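A mão que ensina a arrumar hortênsias

Na oficina da Cuautle, Consuelo Ponce passa as tardes a guiar dois braços robóticos por comando remoto, com a paciência de quem ensina um neto a dar laços — e já lá vão mais de 140 repetições.

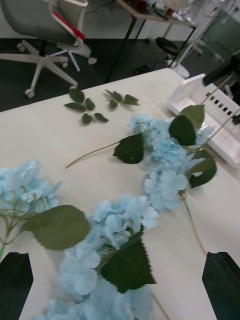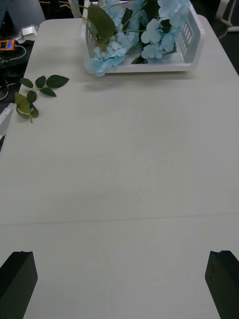
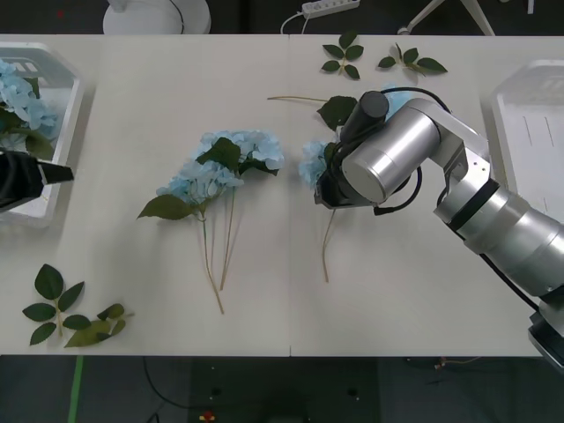
Hortênsias artificiais azul-claras e folhas soltas, na mesa de treino.

O que fica de cada gesto

Svenja Sperling revê tudo ao serão e guarda até as hesitações, que lhe parecem, diz ela com carinho, a parte mais humana da lição.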